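Part 3: Setting up your table and cutting mat

Right, if you've got the parcel open and read my notes on fabric, you're ready to sort out where you're going to work. I do all my patchwork cutting at one big table at home in Skukdale, and I've made most of the mistakes already, so pinch whatever's useful from my way of doing it.

Before you start, clear the table completely and wipe it with a barely damp cloth. Let it dry properly. Even a crumb under the mat will make the ruler rock, and a rocking ruler is how fingers get nicked.

1. Pick the tallest table you've got. You want to cut with your arm fairly straight and your weight over the ruler. If you're stooping, put the legs on blocks (I used bed risers, and my back has forgiven me!).

2. Check it doesn't wobble. Lean on each corner in turn. If one dips, fold a bit of card under that leg.

3. Think about the top. I like a plain white one, as it bounces the light about and you can spot a dropped pin straight away.

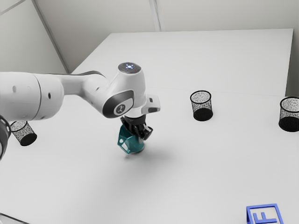 Fig. 5. Large white tabletop

4. Lay the mat down with the grid side up, long edge towards you. Leave enough bare table on your cutting side to park the rotary cutter between cuts, blade closed.

Note: the Saritz mat comes rolled. Don't fight it flat and start cutting the same evening. Put it face down under a few heavy books overnight, and keep it well away from radiators. Mine got left in a sunny window one June and it still has a ripple down one side.

5. Line up the mat with the table edge. Sounds fussy, I know, but once your eye gets used to the two lines running together you'll notice much sooner when the fabric has crept.

6. Now the ruler. Stick the small grip dots on the back, one near each corner and one in the middle. Press them hard for a slow count of ten — they're rubbish if you only dab them on.

Caution: always close the blade before you put the cutter down, even if you're only reaching for your tea. The Jornau 51 has a button on the side of the handle that locks it. Get into the habit of pressing it without looking.

7. Sort your lighting. One lamp on the opposite side to your cutting hand is plenty. If you can see a dark line along the ruler's edge, the lamp's on the wrong side and you'll be cutting into your own shadow all afternoon.

8. Do a test strip on scrap cotton. Fold it once, press it, line the fold up with a grid line and cut away from you in one smooth go. Open it out. If the strip has a little V in the middle, your fold wasn't square, so press it again and have another try.

9. Leave everything where it is for a day or two before you start on the good fabric, and see if anything annoys you. I moved my mat three times in the first week. Idrisa Muriithi, who taught me to quilt, swears by having hers at the very end of the table so she can walk round two sides of it, and I've come round to her way of thinking. 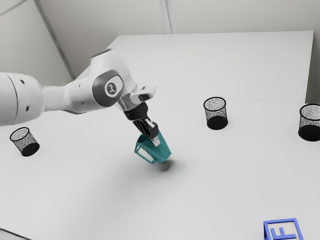
Looking after the mat

Brush the lint out of the cuts with a soft nailbrush after each session. Every month or so, give it a soak in the bath in cool water with a drop of washing-up liquid, then dry it flat. Never hot water, or it'll curl. Turn it round now and then too, so you aren't always cutting down the same line.

When the blade starts skipping threads, change it. The Odukoya 103 spares fit the Jornau handle nicely. Tape up the old blade before it goes anywhere near the bin, and write OLD on the tape so you don't unwrap it later thinking it's a new one.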